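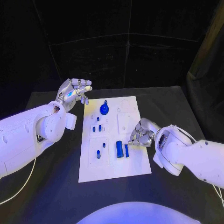 Tablero de clavijas Perron para banco bimanual

Kit de piezas y planos para montar en casa o en taller compartido un tablero de pruebas de manipulación. Está pensado para bancos con dos brazos y manos de varios dedos, y se puede usar también con pinza de dos dedos si se imprime el juego de piezas grandes.

El diseño es de Ariel Policarpio, que lo montó por primera vez en el taller compartido de Hidham. La revisión actual incorpora los cambios de Bláthnaid Ó Néill en las placas elevadas.

Qué incluye

Panel base blanco, con los taladros hechos
Placas cuadradas blancas de distintos tamaños
Juego de piezas azules: pomo, clavijas cortas, clavijas altas, cilindro ancho y barra estrecha
Tornillería M3 y separadores
Planos en PDF y archivos STL de todas las piezas impresas

No incluye

Brazos, manos, controladora ni cableado. Tampoco la superficie antideslizante para la mesa, que recomendamos poner. Una base gris oscura sirve bien: el panel blanco se distingue del fondo y es más fácil ajustar la exposición de la cámara.

Las piezas

El pomo tiene base ancha y vástago más fino. Es la pieza con la que conviene empezar, porque se puede coger desde arriba con bastante error de posición. Las clavijas pequeñas exigen pulgar e índice y una muñeca bien calibrada.

El cilindro ancho y la barra estrecha van tumbados sobre el panel, uno junto al otro, en paralelo. El ejercicio habitual consiste en coger la barra sin desplazar el cilindro. Con la mano derecha se entra desde el lado de la barra, con los dedos hacia abajo y la palma baja. Si los dedos llegan demasiado verticales, la barra rueda o se mete debajo del cilindro. En ese caso, baje la velocidad de aproximación al 30 % y repita.

Las piezas se imprimen en PLA o PETG. Con acabado brillante aparecen reflejos a lo largo del cilindro que pueden confundir a la segmentación por color. Si le ocurre, lije con grano fino o imprima en filamento mate.

Montaje

1. Presente las placas sobre el panel sin apretar. Las letras del plano indican la orientación.
2. Coloque los separadores y apriete en cruz. No use atornillador eléctrico.
3. Fije el panel a la mesa. En la versión de Hidham va con cinta de doble cara; en la de Zaston, con cuatro tornillos pasantes.
4. Pase los cables de los brazos por fuera del área del tablero y deje holgura en la muñeca. Gire la muñeca de tope a tope, a mano y sin corriente, antes de darlo por bueno.
5. Ejecute la rutina de aproximación sin piezas, primero un brazo y después el otro.
6. Ponga las piezas y guarde la posición inicial.

El montaje lleva 40 minutos. La impresión del juego azul completo, 11 horas con boquilla de 0,4.

Iluminación y entorno

El tablero blanco satura con facilidad. Funciona mejor con paredes oscuras y una sola luz cenital que con varias lámparas de escritorio. Si la luz tira a violeta o azul, fije el balance de blancos en manual antes de grabar nada, o el azul de las piezas cambiará de una sesión a otra.

Compatibilidad

Probado con el soporte de muñeca Birkthorpe y con la base doble Zaston. Para otras bases, compruebe que ambas manos llegan al centro del tablero sin que se toquen los antebrazos. Deje 10 cm libres a cada lado.

Recambios

Las clavijas pequeñas se pierden. Se venden en bolsa aparte, y los STL permiten imprimirlas sueltas. Las placas elevadas se piden por letra, según el plano.

Disponibilidad: próxima tirada en junio. Los planos se pueden descargar ya desde la pestaña Archivos.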